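Thread: notes from our student project on teaching a two-finger gripper to fold clothes. Team is me, Wichai Boonchu and Panya Wongsuwan. Project name is Numon.

The task for this term is one garment type, a quilted jacket laid on a made bed. T-shirts were last term. Padding changes the problem: the edge is thick, the layers slide, and a fold springs back if you let go early.

Each demonstration is one person, one hand-held gripper, one fold. Grip the near edge, lift, carry, lower, release. We log finger opening and tool position for the whole motion.
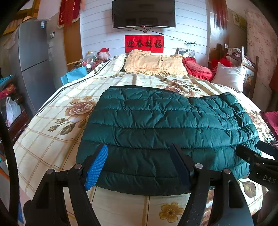 How many demonstrations do you have so far?
The set stands at 536 usable folds out of 2,097 recorded. Most of the rejects are tracking loss or a release before the fold was down.

Wichai wrote the filter that drops bad runs. It checks for gaps in the tool position, then for finger opening that never settles. Threshold on the second check is still set by hand.

Grip point matters more than we expected. Pinching along a stitch line holds. Pinching the middle of a baffle compresses the fill and the shell creeps out of the fingers. Panya is labeling grip points now so we can split the results by type.
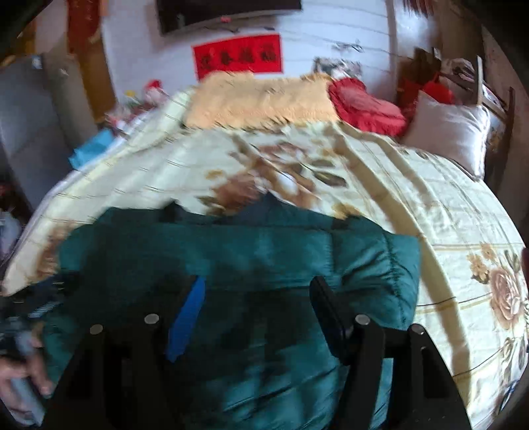

Next variable is the surface. A printed quilt under a plain dark jacket separates well in the segmentation step. Dark on dark does not, and we have 2 sessions of that to relabel.

First training run used folds from July only. It learned the lift and missed the carry. Second run starts tonight with 4 times the data and the same network. Will post the loss curves here when it finishes.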